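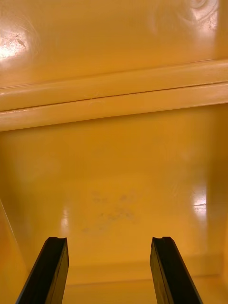

Small Animal Welfare Project - progress report, first half of the grant year

Prepared for the Denia Fund by Araceli Tejada, 25th April

We are past the halfway point and I'm really pleased with where things stand. When we applied, the plan was to get more rabbits and guinea pigs in the district seen by somebody who knows what a healthy one looks like, and to give shops and owners a person to ring before a problem turns into a complaint. Both parts are running, and the phone line is far busier than we dared put in the application!

Advice line

The line took 649 calls up to the end of last month. Most are still about teeth and diet (muesli mixes come up day after day), followed by housing and then pairs that have started to fight. We have moved the evening session from six o'clock to half past seven, after several callers told us they couldn't get to the phone until the children were in bed. Calls in that slot went up straight away and we'd like to keep it.

Shop visits

We have visited 31 shops and breeders, all by invitation, and 24 of them have signed up to the care checklist. The others want to see the second draft first. The section on quarantine pens was too vague, and two managers sent back very helpful notes on it. The new wording asks for a separate water supply and a written record of who handled the animals each day. 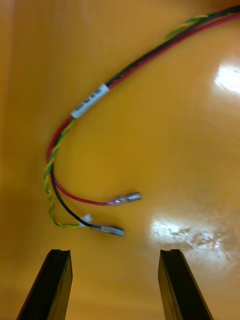
The Montes branch deserves a mention. They had been keeping guinea pigs singly in stacked tanks, and within a fortnight of our visit they had moved to floor pens with hides and hay racks. They have also stopped selling the small starter cages altogether - their own decision, and a brave one, as those cages sold well.

Health checks

The free clinics at Modon have gone better than I hoped. We have seen 77 animals over the first sessions, mostly rabbits, and nearly all of them had never been to a vet. Overgrown claws and weight were the usual findings. Vaccination is the part I am proudest of, because owners who came for a nail clip went home with a jab booked as well. We could do with a second set of scales, and I have put this under equipment in the budget sheet.

What has been slower

The foster network is behind. We have good homes on the list but few with room for a bonded group, and the home visits take longer than I allowed for. Printing the Spanish and Polish leaflets was also delayed while we checked the feeding table, which had an error in the hay quantities. Both are now with the printer.

Spending

We are slightly under on travel and slightly over on phone costs. I would like to move the travel underspend across, if you are happy with that, and no other changes are needed.

Next steps

The clinics move to Cladia for the summer, where there is proper parking and a quiet waiting room away from the dogs. The revised checklist goes out to shops next month. School talks start again in September, and I'd love one of you to come along to the first.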